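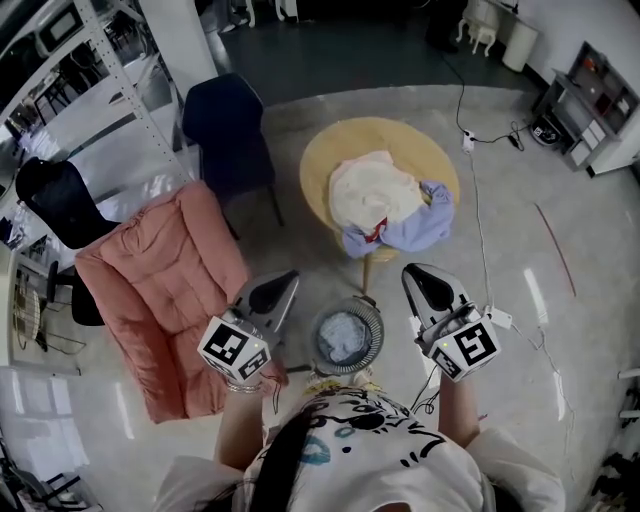 Zirkivdale Community Band – instruments sub-group
Minutes, 9 Aug 2018, band room

Present: Catrin Owen (chair), section leads for reeds, low brass, percussion. Apologies from trumpets.

1. Last minutes
July minutes OK. One fix – the bassoon went out on loan, not the bass clarinet.

2. Clarinet repairs
Five back from Jenkins, two still there. Pads all redone on the five, one has a sticky G sharp key and needs to go back. Bill was $900, which is over what we agreed in July. Catrin to ask for it itemized before we pay. Reeds lead unhappy with the turnaround, wants to try Terden next time. Left open.

3. Tenor sax
Long talk. Zider quoted $1,045 for a used tenor with case and neck strap, no mouthpiece. Low brass thinks we should wait for the fall concert money. Reeds says we have three tenor players and two horns and one of those leaks. Agreed to ask if Zider will hold it until next month and let someone play it first. No deposit yet.

4. Reeds and sundries
Down to one box of 2.5 alto. Order 50 clarinet (mostly 2.5, a few 3s) plus alto and tenor. Cork grease, valve oil, swabs. Players to pay for thier own from now on, price list to go on the cupboard door.

5. Percussion
Snare stand slips. Timpani head on the small drum is dented, still usable but won't hold pitch in the slow movement. Get a price for one head. Xylophone mallets missing again – check the school trolley.

6. Loan forms
18 instruments out, four with no signed form. Reminder at next rehearsal. No form, no repair. New form has a line for serial number, please fill it in.

7. Storage
Tuba case blocks the radiator. Move it to the back wall. Low brass will do it after rehearsal if somebody has the key. Also flute shelf is too high for the younger ones, swap with the music boxes.

8. AOB
Oboe from the estate gift – still not looked at, wood may be cracked near the top joint. Do not play until its been checked. Catrin to take it in with the sticky clarinet.
Metronome found.

Next meeting same place, after rehearsal. Bring loan forms.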